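The Visitors' Hour

The Anden Institute received members of the public on one afternoon each October. The arrangements were the responsibility of Wing-sze Tse, who had drawn them up in the same form for several years and saw no cause to alter them. Guests were asked to sign the register, to leave umbrellas in the stand provided, and to remain behind the rail while the demonstration was in progress.

On this occasion the register held 62 names. The last was that of Gerardo Tiongson, who had travelled from Mollholm on the early train and had given his reason for visiting as "breakfast".

The Institute's two-armed system was known as Kuvo. Its duties for the afternoon were set out on a printed sheet. It would work with bread and a toaster at a table, and members of staff would answer questions between one attempt and the next. 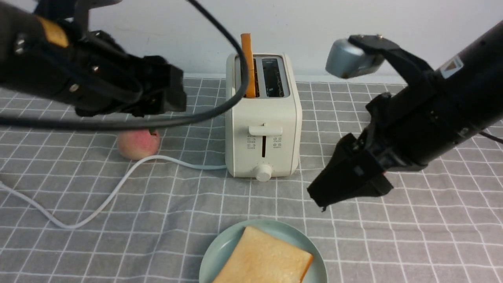
Page last changed: Tuesday, 9.40 a.m.

Mr Tiongson read the sheet twice and put it in his coat. He had managed the canteen of the Cheng Shipping Office until it closed, and in that post he had been required to record the number of breakfasts served. On his final morning the figure had been 493. He had written it in the book, signed beneath it, and handed the book to a clerk who did not know where it should be kept.

"Are there any questions at this stage?" asked Yaw Asamoah, who was in charge of the demonstration and wore a grey jacket for the purpose.

A boy near the front wished to know whether the machine could make jam. Mr Asamoah replied that it had not been asked to. A lady enquired about the cost of the electricity, and was referred to a leaflet.

"How does it know which slot to use?" said Mr Tiongson.

"It looks," said Mr Asamoah. "Then it decides. Dr Liu can explain the deciding."

Chia-hao Liu was seated at a desk to the side. He rose, as the arrangements required, and gave the explanation he had prepared. It dealt with the angle of the wrist, the softness of bread, and the difficulty of letting go of a thing at the proper moment. The last of these had taken his section the greater part of the winter. He spoke of it with some feeling, and then appeared to remember the rail and the people behind it, and sat down.

"We had a girl called Marta who could never let go of a tray," said Mr Tiongson to the lady with the leaflet. "She would hold it until the customer pulled."

The lady said that she had known people of that kind.

At three o'clock the second part of the programme was announced. Conversation fell away. Mr Asamoah lowered his voice, although there was no instruction that he should, and those at the back moved up as far as the rail allowed.

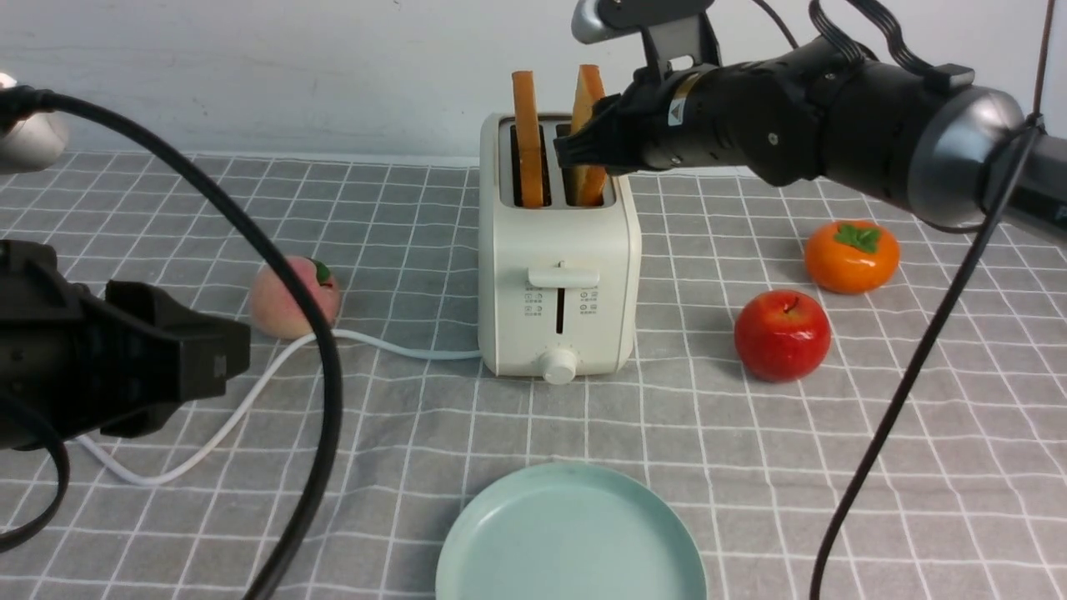 May visitors operate the arms themselves?
Only trained members of staff may operate the arms. Visitors may put requests to the demonstrator, who will decide whether they can be met.

It was under this provision that Mr Tiongson raised his hand.

"I should like it to do one more," he said. "After the others have gone, if that is allowed."

Mr Asamoah looked to Miss Tse, and Miss Tse looked to the clock. The arrangements stated that the room was to be cleared at four. They did not state that it was to be cleared of everyone. She had written them herself, and was in a position to know.

The visitors were thanked and shown to the stairs. Umbrellas were returned. Tin-yau Choi, the junior technician, brought out the log and found the line for the next attempt.

"This will be number 601," he said.

"You write them all down?" said Mr Tiongson.

"Every one. Also the ones that go wrong."

Mr Tiongson asked if he might see the book. It was given to him across the rail. He turned the pages slowly, as a man does who has kept such a book, and noted that the sevens were badly formed. He asked where it would go when it was full.

"There is a shelf," said Mr Choi. "I could show you."

"Afterwards," said Mr Tiongson, and gave it back.
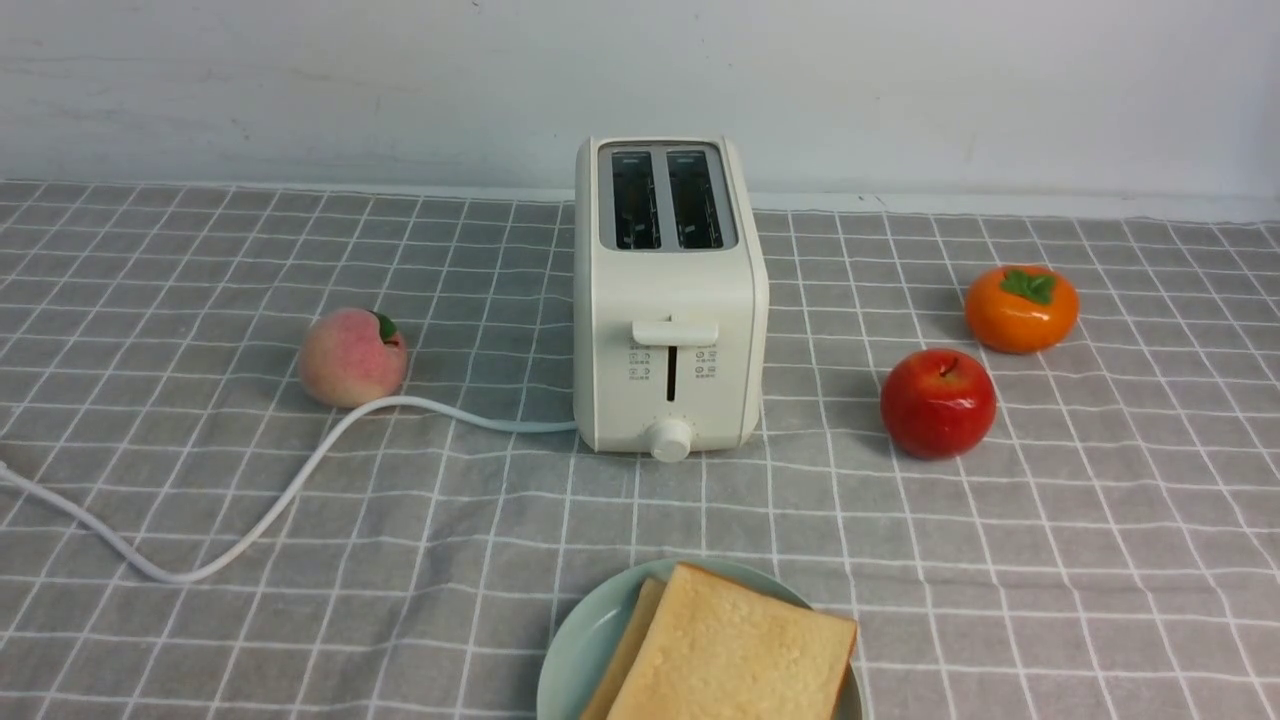 The table at Anden, with bread on the plate.

Dr Liu asked whether everyone was ready. Mr Tiongson removed his hat and said that he was.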